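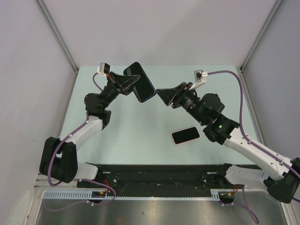 Phone sorters wanted, casual, August start

Tereck gives old mobile phones a second go, and our sorting bench at Dandadberg could use a few more friendly faces. If you like small, fiddly jobs and a good chat over a cuppa, we'd love to hear from you!

Most of the work is looking phones over, front and back, and putting each one with its mates - colour, case, camera bumps, the odd scratch. You'll also wipe them down, fill in a label and pack the trays. We got through 265 phones last month, so there's always plenty waiting. No experience needed, as Nadja Hubmann will happily show you the ropes on your first day (and your second, if you'd like it).

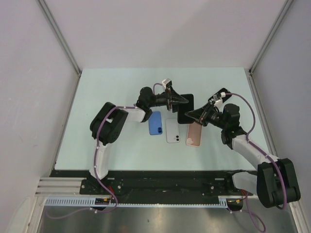 Hours and how to apply

Shifts are three hours, mornings or afternoons, and we try hard to work in with school runs and uni timetables. The pay is $29 an hour, and parking's free out the back.

Send a few lines about yourself to Florian Schnyder at the Tereck office by Friday, June 3, 2022. A résumé is welcome but a nice note will do just as well - tell us which days suit you.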